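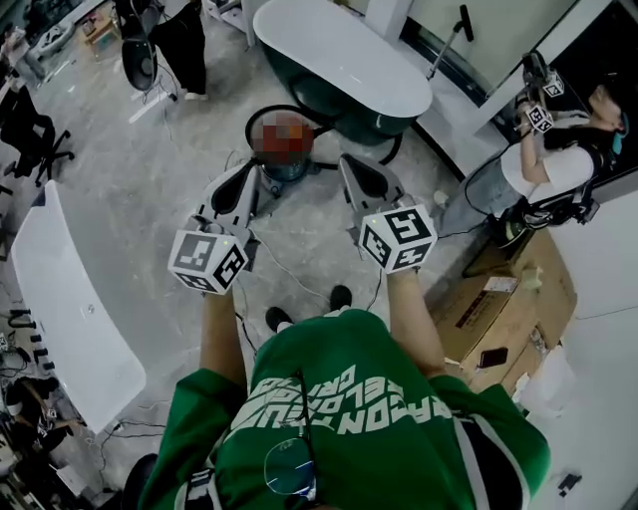 3.2 Who gets remembered as a supporting player

I should say up front that I came to this part of the study as a fan. I grew up watching old westerns with my grandmother, and she could name every sheriff's deputy and grumpy stagecoach driver long before the star rode in. So when Gisela Retamal and I started going through the cast lists in the Leiva collection, I kept stopping to say "oh, him!" (Gisela was very patient with me.)

We had 412 cast lists to work with, all from low-budget features, and we wanted to know how often a supporting actor kept playing the same type of part. I sorted every credited role into one of 30 types, things like the banker, the doctor, the hero's best friend and the comic cook. Then we followed each actor from picture to picture. If somebody played the same type in 4 films in a row, we called that person "settled." You could argue for a different cutoff, and we did argue, mostly over lunch.

Figure 2. How a settled career was counted. An actor enters the count at the first credited role and becomes settled at the fourth consecutive role of the same type. Uncredited parts are left out.

What surprised me was how late it happened for so many of them! I'd pictured young actors getting pegged right away, but plenty of the men in our lists tried a bit of everything first, villains and brothers and nervous clerks, and only settled down past the age of 40. The women settled much earlier, and their runs ended earlier too.

The studio mattered as well. Broltach used the same faces over and over, while Bristham seems to have hired whoever was free that month, so its lists are a real jumble. I'd love to say more about Vunine, but its surviving lists often give a last name and no role at all, and we dropped those from the comparison. Section 3.3 takes up the actors who had a parent in the business.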